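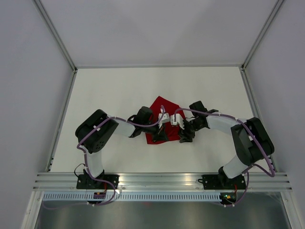
Opening (keep it loose, let people find seats)

Hi everybody, thanks for coming in at 9 in the morning, I see a lot of coffee out there and I fully support it. I'm going to talk for 40 minutes about red. Just red. When I pitched this to the Bilano textile weekend I figured they'd ask me to add a second color, and they didn't, so here we are!

Quick show of hands: who has ruined a load of white laundry with one red thing? (wait for it, it'll be most of the room) Okay. Hold that thought, we're coming back to it.

Where I got the bug

I grew up in Divbridge, where my grandmother kept a dye pot on the back porch that none of us kids were allowed to touch. Mostly madder, sometimes onion skins when money was tight. Her reds were brick reds, kind of sleepy looking, and I thought they were ugly until I was thirty or so. Now I'd give anything for one of those scarves. (don't get stuck here, I always get stuck here)

Madder

So, madder. It's a root. You dig it up after a few years in the ground, dry it, grind it, and keep your water hot but well short of boiling, or the browns come out and your red goes muddy. I've done that more times than I want to admit. Hard water helps. I moved to Flidunwood, where the water is really soft, and my first batch came out a sad salmon pink. A spoonful of chalk in the pot fixed it.

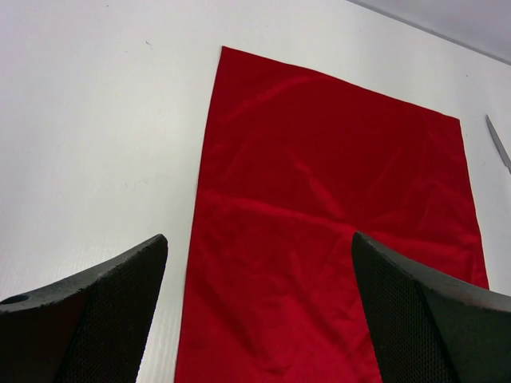 You also need a mordant, which for most of us is alum. That's the stuff that lets the dye grab on to the fiber and stay there. Wool takes it easily. Cotton is stubborn and wants tannin first, and if you skip that step you'll get a lovely red in the pot and a lovely red going down the drain.

Pass the first two samples around now, wool first. Remind them to pass both down the same row, last time one went missing for an hour.

Insects

Cochineal! My favorite part. It's a tiny bug that lives on prickly pear cactus, and the females are packed with carminic acid. Crush them, add alum, and you get a cool pinky crimson. Add a little tin or acid and it swings to scarlet. Same bug, whole different red. (do the lemon juice demo if there's a sink, otherwise just tell it)

My first jar of cochineal cost so much that I kept it on a high shelf behind the flour. I bought it from the Lazarević shop, and they were nice enough to talk me down from a bigger jar.

The chemistry comes along

Alizarin got made in a lab in the late 1860s, and madder farming went downhill fast after that. A field takes years to pay off and a factory doesn't. I go back and forth on how sad to be about this, because cheap red meant ordinary people could finally wear it.

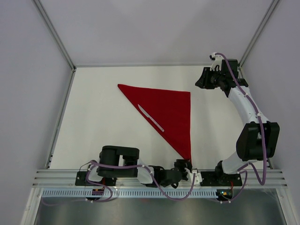
Plain red cloth with a knife lying on it.

Will it run?

Back to your laundry. Wet a corner of white cotton, press it on the seam allowance for a minute, and look. If there's pink on it, wash that piece alone, cold, and keep doing it until the water's clear. Vinegar won't set the dye in a store-bought cotton shirt, I'm sorry, I know your aunt swears by it.

Questions, then remind them the June dye day sign-up sheet is by the door.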